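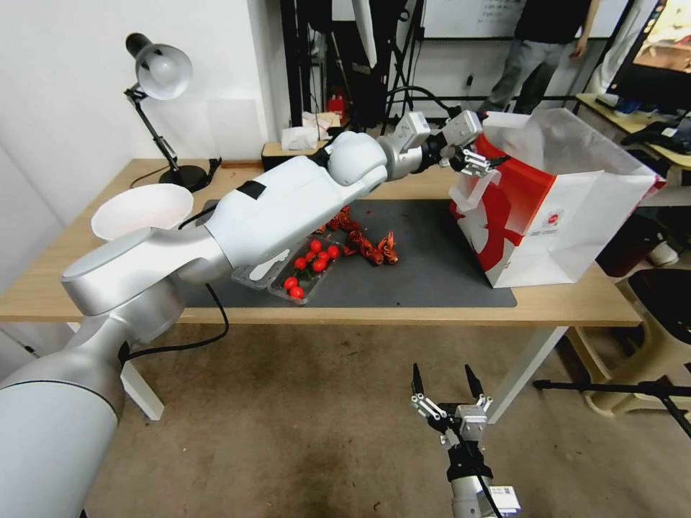

夹爪夹着购物袋的袋口和提手，桌上摆着小番茄，Drutix开放日

先交代一下，我去之前以为会看到那种很炫的东西，机器人跳舞啊、翻跟头啊，结果一下午看的全是收桌子、装袋子。而且我看得特别开心！同行的姜建国中途跑出去喝了两趟咖啡，我一步都没挪。

开放日是2026年2月8日，星期天，Drutix把Gidley那栋楼的二层打开给报名的人看。报名链接是严光明转给我的，他自己倒没来。我到得早，楼下的登记台还没摆好，签了个字，领了一张贴纸就上去了。贴纸上印着项目的名字Vuvatness，我念了一路也没念顺，后来听他们自己人念，好像每个人念的也不一样。

一共分7组进场，每组进去待31分钟，到点就摇铃换人。31分钟这个数字我问了，说是排时间表的人把中间的空当平均分掉以后剩下来的，没什么讲究。我在第2组，看完不甘心，又厚着脸皮混进最后一组站在后排，所以下面写的东西其实是两趟拼起来的，顺序可能有点乱，大家将就看。

先说他们在干嘛

带我们这组的是杜振华，说话很快，手势很多。他上来第一句就是：“我们今天不演示，我们今天上班。”意思是，屋里的活儿跟平时一样，就是在采数据。人操纵两条机械臂，把一件家务事从头做到尾，机器把看到的画面和手臂每一刻的动作一起记下来，存成一条。攒够了很多条，再拿去训练模型，让它以后自己做。

所以这里面没有哪一步是机器“自己想出来的”，至少在采集这个阶段没有。我旁边一位大哥一直在等它自己动，等了好一会儿才问：那它聪明在哪儿？杜振华说，现在聪明的是操作员，机器是来听课的。我觉得这个说法挺好懂的，回家就拿去跟我妈讲了（她的反应是：那学费谁出？）。

那天排的任务是桌面整理。一张浅色木桌，铺一块深灰色的垫子，上面有小番茄，装在透明的塑料盒里，有套着透明袋子的葱头蒜头一类，有塑料杯，有勺子，还有一大片红彤彤的食材散在垫子中间。靠边立着一只红白两色的纸购物袋。光看桌面的话，很像谁家晚饭吃到一半被叫出去接电话了，哈哈。

我以前想象的采集台是那种干干净净、方块归方块、圆球归圆球的，所以第一眼有点愣。杜振华说方块早就不采了，家里哪有方块。家里有的是软的袋子、透明的杯子、番茄上的小绿蒂，这些才是夹爪头疼的东西。透明的尤其麻烦，光一打上去，杯子的边在画面里就淡掉了，操作员自己都要歪着头看。

袋子比我想的难多了

我最喜欢看的是购物袋这一块。纸袋子大家天天拎，谁会觉得它难呢？可是你让两根手指一样的夹爪去对付袋口，问题就来了：夹浅了会滑，夹深了袋子整个歪过去，力气一大纸就皱，皱了下一条就不好用，得换新的。Milan De Bruijn负责物料，他身后有一叠备用的袋子，他说刚开始的时候袋子耗得比谁都快，采购那边还专门来问过他是不是在开店。

操作的时候基本没人说话。我们这群看热闹的也跟着憋气，手臂往袋口那边靠一点，我身边就有人跟着往前探一点。有个小朋友看得着急，小声喊“再下去一点点”，操作员居然笑了一下，然后真的再下去了一点点。

我问能不能把袋口先撑好、固定住，这样不就快了？Milan说可以，但是那样采出来的东西，模型学会的就是“袋口永远是撑好的”。他们现在的规矩是每条开始之前都把东西重新摆一遍，袋子往左挪一点，杯子有时候立着有时候躺着，盒子之间也不摆齐，有点压着就压着。摆的人还不能总是同一个，人摆东西有习惯的，一个人摆久了，桌面看着就都差不多。这一点我完全没想到，回家看了看自己的书桌，嗯，确实，十年如一日。

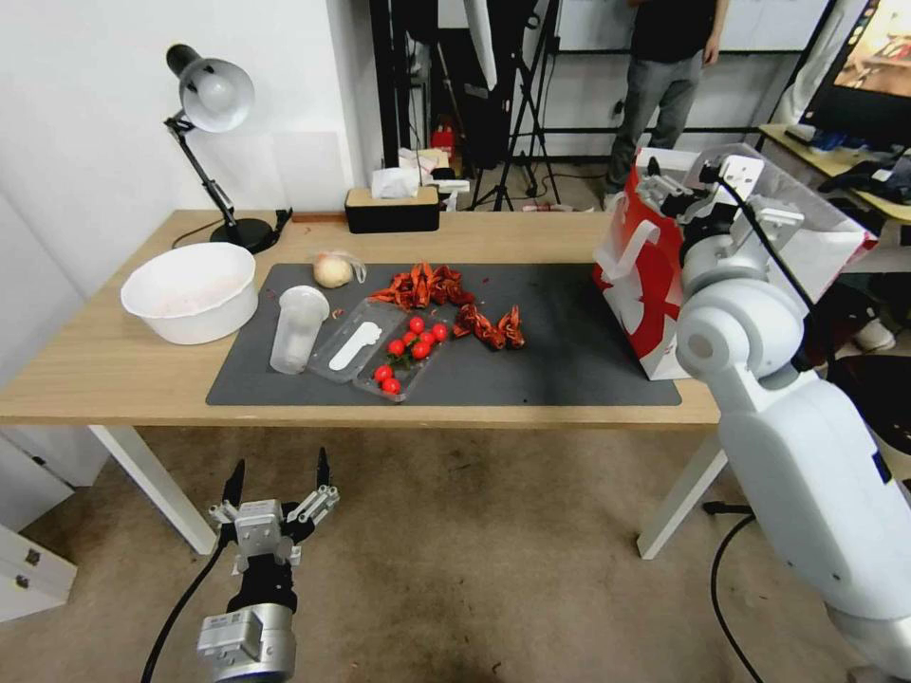
一条“好数据”长什么样

后半段换到旁边的小屏幕看回放，讲的人还是杜振华。他放了两条，让我们猜哪条会留下来。第一条又快又顺，第二条中间夹空了一次，停住，退回来，再去夹。全组都选第一条。结果他说两条都留！第二条甚至更宝贵，里面有“没夹到以后怎么办”。要是只给它看一路顺风的，它一旦夹空就傻在那里了，从来没见过人怎么补救嘛。

那什么样的要删呢？他讲了好几种，我记得住的有：操作员犹豫太久，手臂悬在半空不动的；做到一半被电话打断的；还有任务描述跟动作对不上的，比如写的是先收番茄，人却先去动了杯子。最后这种最隐蔽，画面看上去一点毛病没有，要一条一条对着文字看才能发现。负责看的人据说看久了，去超市见到小番茄都绕着走。

他们给这个任务定的目标是1000条。我一开始觉得也不多嘛，不就收个桌子。然后我站在那里看了一条的全过程，从摆桌子、检查、开始录、做完、停止、写备注，到再把桌子摆乱，我马上就收回了这句话。摆乱也是要花时间的！而且要乱得像真的，这件事居然还有一张表，写着哪些东西今天已经在左边出现得太多了，该往右边去去。

姜建国喝完第二杯咖啡回来，问了一个很实际的问题：操作员一天能坐多久？杜振华说中间一定要换人，人一累，手就开始图省事，走的路线越来越像，自己还没感觉。采集量是上去了，可后面的条目跟前面的几乎一样，等于白采。我看过不少讲这类事情的文章，讲模型讲得天花乱坠，讲人累不累的还是头一回听到。

再进去一次

最后一组进去的时候已经比较晚了，屋里人少，我终于能站到比较近的地方，看得清夹爪和碗的位置。米色的浅碗是我这天的第二个重点（第一个是袋子）。碗边是弧的，夹爪是直的，夹在哪里、从哪个角度进去，每个操作员的想法都不同。有人喜欢正着来，有人喜欢从侧面蹭过去。我问要不要统一一下，答复是先不统一，等数据多了再看哪种路子模型学得来。

还有另外那条手臂，好多人没注意到它。右边忙的时候，左边的夹爪常常就张着，在桌沿外面等着。我问它等着算不算浪费，杜振华说等着也是动作，什么时候该伸手、什么时候别去添乱，同样得学。我当时就想到逢年过节家里的厨房，真希望有些亲戚也来听听这一节。 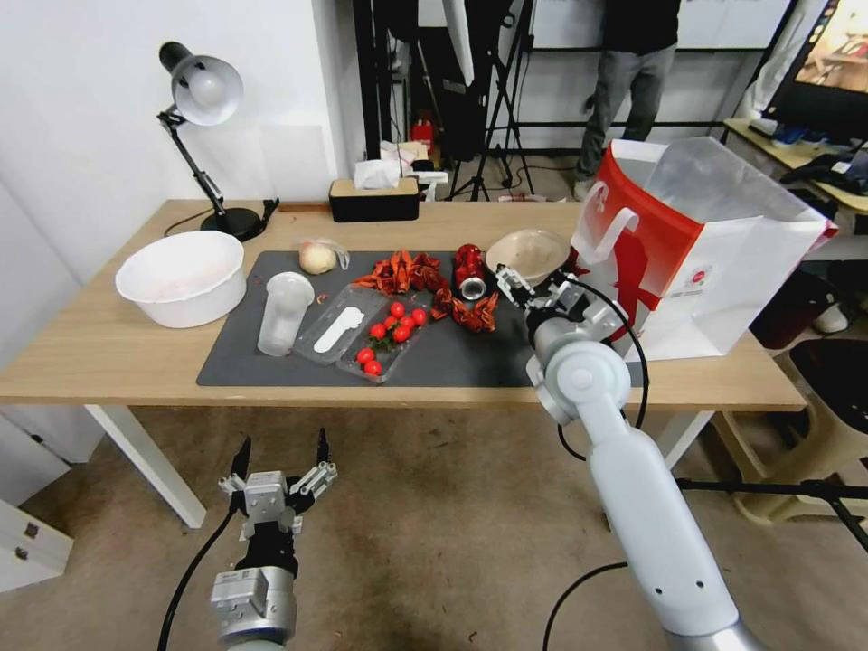 Chunhua Shen看完我发在群里的初稿，留言说她最想知道的是换一张桌子还灵不灵：这么多条都是在同一块灰垫子上采的，拿到她家那张花桌布上，会不会连杯子都找不着？她还问，摆东西的人既然要轮换，桌子和灯为什么不轮换。

问得好，我当天没想到要问，只能把听到的零碎拼一拼。杜振华提过一句，四月份他们要把采集台搬到Meireles那边的样板间去，那边有真正的厨房台面，窗户也大，白天和傍晚的光差很多。听上去就是冲着这个问题去的，但具体怎么安排我不清楚，不敢替人家打包票。桌上那盏台灯平时动不动，我也忘了问，下次补上。

几件零碎的，给想去的人：Gidley的电梯只到二层半（真的，要再下半层楼梯），推婴儿车的要有心理准备。屋里地上走线不少，别穿拖拖拉拉的长裤。可以提问，但正在录的时候请忍住，墙上没有提示牌，看操作员的表情就知道了。想动手试操作的要另外报名，我没排上，排上的那位出来以后甩着手腕说，夹个番茄比考科目二还紧张。

四月Meireles那场我已经让严光明帮我盯着报名了，这回他说他也去。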